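Ref. 3949, posted 02/06/2025

**Call for participants: mortar and masonry repair field school, Totby**

Totby Building Conservation Unit is seeking participants for a practical field school on the repair of solid brick walls. Teaching takes place at the former Dresik malt store and in the adjoining workshop yard. The course runs over 19 consecutive working days in September. Participants are expected to attend the full period. Part attendance is not offered.

## Scope of work

The malt store has solid brick walls laid in lime mortar. Parts of the south and west elevations were repointed at a later date in hard cement mortar. Moisture that would normally leave through the joints has been leaving through the brick faces, and a proportion of the brick has spalled. The field school will treat two bays of the south elevation and one bay of the west elevation.

Participants will carry out the following under supervision:

- joint-by-joint condition survey, recorded on printed elevation sheets
- removal of cement pointing with hand chisels and, where approved, an oscillating blade
- sampling of original mortar and sieve analysis of the aggregate
- preparation of trial mixes and sample panels
- repointing, tamping, and aftercare, including damp covering for the specified curing period
- cutting out and replacement of individual failed bricks

Angle grinders are not used at any stage. Applicants who have learned joint removal with a grinder are welcome but will be asked to work by hand.
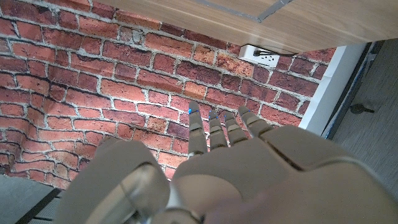 *Red brick wall.*

The sampling work follows the Cuervo procedure, an in-house method for dissolving the binder, washing the residue, and comparing sand grading against stock aggregates. No laboratory background is needed. Participants will need to weigh accurately, label consistently, and keep a legible bench sheet. Results from each sample are entered in Tredum, the unit's records system, on the day the sample is processed. A login is issued at induction and expires when the course closes.

## Who may apply

Applications are open to:

1. Working bricklayers and masons, at any stage, who want experience in lime.
2. Apprentices in their second year or later. A letter of release from the employer is required.
3. Students of architecture, surveying, or building conservation who have completed at least one site placement.
4. Owners or managers of older brick buildings, subject to space.

There are 37 places. Categories 1 and 2 are filled first. Remaining places are allocated by the strength of the written statement. Date of receipt is not a factor, provided the application arrives before the deadline.

## Physical requirements

Work is carried out on the ground and from fixed scaffold with stair access. Participants must be able to stand for extended periods, lift a half-filled mortar bucket, and use a hammer and chisel repeatedly over the day. The workshop is step-free, and most of the sampling and recording tasks can be done seated. Applicants who want a bench-based schedule should say so on the form; this does not affect selection.

Lime is caustic. Eye protection and gloves are mandatory during mixing and pointing. Anyone with a skin condition affecting the hands should contact the office before applying.

## Provided

- instruction, course handbook, and all materials
- chisels, pointing irons, hawks, and churn brushes
- hard hat, goggles, and alkali-resistant gloves
- midday meal on working days
- shared lodging at the Dresik hostel, two to a room, for participants living outside Totby

Travel costs are not reimbursed. Participants supply their own safety boots, work clothes, and waterproof outer layer. Personal tools may be brought in but must be checked by the site supervisor before use.

## Fee

There is no fee for categories 1 to 3. Owners and managers pay a materials charge, which is stated on the application form. The charge is refundable up to the joining date.

## Assessment

Each participant completes one sample panel and one supervised section of wall. Both are inspected for depth of cut, arris damage, joint compaction, and finish. A record of attendance is issued to all participants who complete the course. A certificate of competence is issued only where both pieces meet the written standard. Sections below standard are raked out and redone by the participant if time allows.

## How to apply

Request form TF-2 from the Totby office. Return it with:

- a statement of no more than one page describing relevant experience and the use you intend to make of the training
- contact details for one referee
- the employer's letter, for category 2 only

Photographs of previous work may be attached, up to two sheets. Do not send original certificates.

Applications close at noon on the last working day of the month before the course. Late forms are held for the reserve list. All applicants are notified in writing, and successful applicants receive joining instructions, a site plan, and the handbook. Quote the reference number at the top of this notice in all correspondence.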